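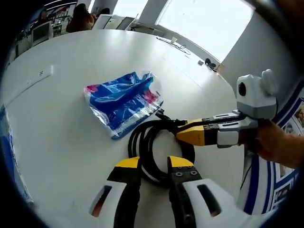 Office cable collection opens at Tedomora building

2 August 2022

Staff at the Tedomora office building can now hand in unwanted cables, chargers and small packaging on the second floor, under a program that started this week and runs through the end of the month.

The collection is organized by Zolosard, which rents most of the floor, together with Bukard, a local recycling firm. Bukard will pick up the material and sort it. Working cables will be offered back to tenants first, and the rest will be stripped for copper.

Hina Lodhi, the office manager at Zolosard, said the idea came out of a storage room clear-out in January. The company filled 40 boxes with old cords, adapters and power strips, and most of them had no label saying what they belonged to.

"We were buying new cables every month and had a room full of them," Lodhi said. "People take one out of a drawer, use it for a day and leave it on a table. Then it gets swept up with the trash."

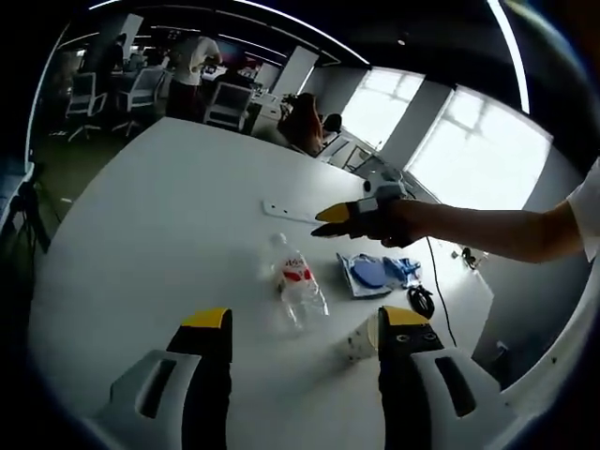
Shared tables are the main concern, according to a notice sent to tenants. They are used for meetings, lunch and unpacking deliveries, and by the afternoon it can be hard to tell what is trash and what somebody still needs. A paper cup tipped on its side and a plastic water bottle can share a tabletop with a coiled black cable, and the person clearing up has to decide on each one. The notice asks people to take cups and bottles away themselves and to leave cords where they can be seen.

Under the new rules, cables left on a shared table at the end of the day will be coiled, tied and placed in a tray by the door. Owners have 90 days to claim them. After that they go to Bukard with the rest of the collection.

Paper packets and cardboard boxes should be flattened and put in the paper bin. Plastic bags and wrapping go in a separate bin next to it. Bottles should be emptied first, with the caps left on. Cups that have held coffee or tea are not accepted for recycling and go in the regular trash.

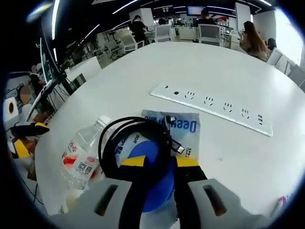 A water bottle, a coiled cable and a power strip on a shared table.

Power strips may be handed in too, but Bukard asks that they be unplugged and brought to the desk in person. Strips that belong to a table should stay where they are. Lodhi said several had gone missing during the January clear-out and had to be replaced.

Zolosard has set a target of 700 pounds of material for the month. Garba, the cafe on the ground floor, will give a free coffee to anyone who brings in a bag of cables weighing at least 2 pounds. Bags can be weighed at the collection desk, where staff will hand out a coupon.

Batteries, phones and light bulbs are not part of the program. Tenants who have these should contact the building office to arrange a separate pickup.

The desk is open during normal office hours. Tenants on other floors who have large amounts to hand in can ask Zolosard for a cart.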